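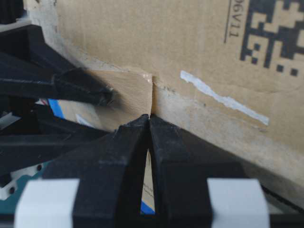 Wrist camera view, fingers nearly closed, cardboard box behind, second arm at upper left.

To: cornum-users
Subject: Re: [cornum-users] Self-filter leaves finger edges in the wrist cloud

Late on Thursday, a list member at Zernetbridge wrote:

> We run two arms on one table with Cornum planning for both. The wrist
> camera on the right arm sees its own fingers all the time. The
> self-filter removes most of them, but a thin rim along the tips stays
> in the cloud and the planner treats it as an obstacle. It then refuses
> to start from the current state. Padding the finger meshes fixes the
> start state but eats into the box we want to grasp. Is there a setting
> we missed?
>
> Also, the other arm shows up in the same view and is not filtered
> at all. Is that expected?

Yes to the second question. The self-filter only knows the links in the planning group it was started with. If you launch one filter per arm, each one treats the other arm as part of the world. Set filter_scope to "all_groups" and make sure both joint state topics are remapped into the same node. The planner still checks arm against arm from the model, so you lose no safety by taking the second arm out of the cloud.

On the first question, don't pad the meshes. We did that on Poter for a while and had the same trouble with boxes. The attached view is from our setup. With the fingers this close together there is only a narrow wedge of background between the tips, and a bit of extra padding closes it completely. The cardboard you most need is what gets deleted.

What worked for us:

1. Use an image mask for the fingers and keep the mesh filter for everything else. Render the mask from the finger joint value. We store 78 masks over the full stroke and pick the nearest one.

2. Grow the mask by 2 pixels before it is applied to depth. We tried 3 and it started to remove the wedge.

3. Check the time stamps. Our joint states were published at 1000 Hz but the filter was using the latest value instead of the one that matched the image. While the fingers were moving, the rim came back on one side.

4. Re-render the masks if you add anything to the fingers. Ours have white pads around the bases which are not in the CAD model, and those came through as floating points until we drew them in by hand.

The Milošević branch does step 3 for you. Steps 1 and 2 are a small patch on top of it, and I can send it to the list if there is interest. It was written against the November release and I have not tried it on anything newer.

One open problem is that dark finger surfaces give poor depth on our sensor, so the rim is noisy even when the mask is right. A median filter helps a little.

Comments

The time stamp fix alone cleared most of it for us. Please do post the patch.

Does all_groups work if the second arm is on a different clock? Ours drifts.

Same rim here with a single arm. Growing by 2 pixels was enough.

This archive uses cookies to remember your thread view settings. Accept | Manage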